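Cheguei ao ateliê do Marek Jelínek com 10 minutos de atraso e ele ainda não tinha aberto a porta de baixo. Toquei duas vezes, gritei o nome dele para a janela (a rua inteira ficou a saber) e lá apareceu, de chinelos, com um pincel atrás da orelha e a pedir desculpa por causa do rádio. Subimos. O ateliê fica por cima da antiga drogaria Kocsis, e ainda cheira a aguarrás de duas origens diferentes, a dele e a da loja.

Vinha para falar das aguarelas grandes, as das marés, que vão estar na galeria Stulier até ao fim de julho. Acabámos a falar de papel durante quase uma hora.

«As pessoas perguntam-me sempre pelas cores», disse-me ele, enquanto procurava uma chávena lavada. «Eu gosto que perguntem, mas a cor para mim resolve-se depressa. O papel é que me tira o sono. Comprei uma resma há dois invernos que bebia a água toda antes de eu chegar com o pincel ao outro lado. Estraguei 14 folhas. Catorze! Depois comecei a gostar.»

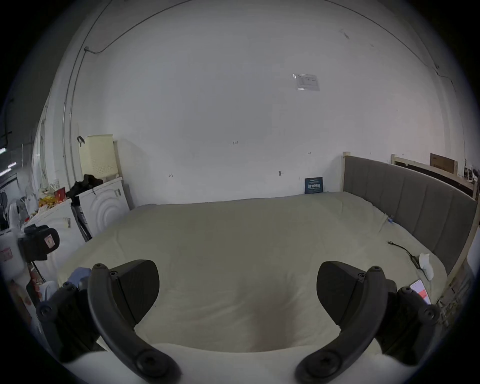
Essam Benkirane
Colaborador da Fuvolau, escreve sobre pintura e desenho

Perguntei-lhe como é que se começa a gostar de um papel que estraga tudo. Riu-se e foi buscar uma das folhas, que guardou numa pasta debaixo da mesa. Era uma faixa cinzenta com uma beira muito dura, quase recortada, onde a tinta tinha parado de repente. «Eu queria um horizonte esfumado e saiu-me isto. Andei zangado uma semana. Depois fui à praia às seis da manhã e vi que a linha da água na areia é assim mesmo, seca de um lado e a brilhar do outro. Tinha passado anos a pintar a maré com uma delicadeza que a maré não tem.»

Eu, que sou do interior e vi o mar pela primeira vez aos 17, fiquei calado a olhar para a folha. Confesso que das reproduções no convite não tinha percebido nada disto. As aguarelas dele precisam de ser vistas de perto, com a cabeça meio de lado, para se apanhar o relevo do pigmento acumulado – ele deixa a tinta assentar nos poços do papel e só depois inclina a prancha.

Marek estudou gravura e ainda se nota. Trabalha com poucas tintas, três ou quatro por série, e prepara tudo na véspera. Quando lhe disse que me parecia um método muito arrumado para quem depois deita meio copo de água em cima, encolheu os ombros.

«A gravura ensinou-me a esperar. Na gravura não vês o que fizeste até levantares o papel. Na aguarela vês tudo, e isso é péssimo, porque queres emendar. Eu viro costas. Vou fazer sopa.»

Vai mesmo fazer sopa. Há um fogão pequeno ao fundo, com uma panela que, segundo ele, já entrou em mais quadros do que qualquer modelo (pinta-lhe o vapor, nunca a panela).
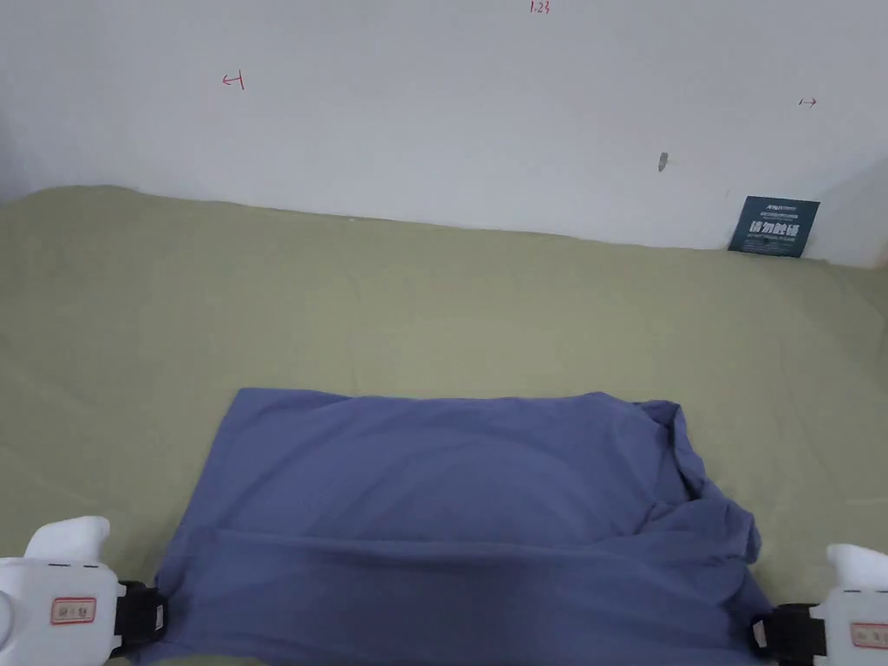 Fuvolau – N.º 17, p. 10

Falámos também da residência na Rodoveo, que o levou para o norte durante um outono inteiro. Ele não tem grandes saudades. «Chovia todos os dias e eu pensei que ia ser maravilhoso, água por todo o lado. Mas o papel não secava! Tinha folhas estendidas nas cadeiras, no corredor, em cima do armário. Uma colega ceramista emprestou-me uma estante do forno e salvou-me a temporada.» Dessa altura ficaram 2 peças na exposição, as mais escuras, penduradas logo à entrada. São as minhas preferidas. Ele acha-as pesadas e só as incluiu por insistência da galeria.

– Então e porque é que cedeste?

«Porque perdi a discussão. E porque já não as via há muito tempo, e quando as desembrulhei gostei mais do canto inferior de uma delas do que de tudo o que tinha feito este ano. Do resto continuo a não gostar.»

Quis saber do tamanho. As folhas desta série são enormes para aguarela, e ele pinta-as de pé, à volta da mesa, sempre no mesmo sentido. Mostrou-me como: deu a volta completa, de chávena na mão, a fingir que arrastava a trincha. «O meu vizinho de baixo diz que pareço um cavalo de circo. Agora pinto de meias.»

Antes de eu sair, ainda me pôs à frente umas provas do que vem a seguir. São desenhos a grafite, pequenos, de poças na calçada. Sem água nenhuma desta vez, disse ele, muito sério, e depois lembrou-se de que eram poças e desatou a rir. Não tem data para os mostrar e pediu-me que não fizesse grande caso deles, portanto fico por aqui. A sopa era de nabiças, e trouxe um frasco para casa.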